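Wood grain

Reading time: 4 min

Wood grain is the arrangement of fibers in a piece of wood, and the pattern those fibers make on a cut surface. The word covers both direction (straight, spiral, interlocked, wavy) and appearance, which depends on how the log was sawn.

In temperate climates a tree adds one growth ring in most years. Earlywood, formed in spring, has larger cells and is often paler than the latewood that follows. Boards cut close to the radius of the log show the rings as narrow parallel lines. Flat-sawn boards show broader bands, loops and arches. 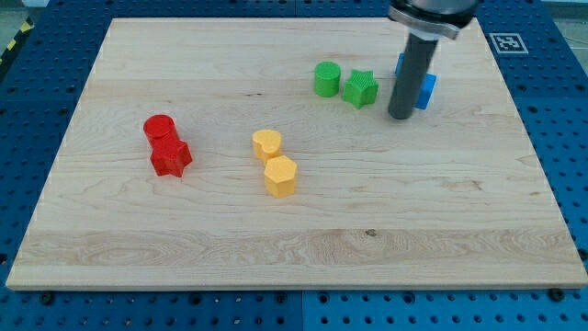 Knots form where the base of a branch is enclosed by the growing trunk. The surrounding fibers bend around the branch, so the grain near a knot is rarely straight. A knot from a living branch is joined to the wood around it – a dead branch leaves a loose knot that may fall out after drying.

Grain direction affects strength and movement. Wood is much stronger along the fibers than across them, and it shrinks very little lengthwise. Shrinkage is greatest along the curve of the rings, and flat-sawn boards tend to cup as they dry. Planing against rising grain lifts the fibers and tears the surface.

Related articles
Growth ring
Knot (wood)
Quarter sawing
Wood drying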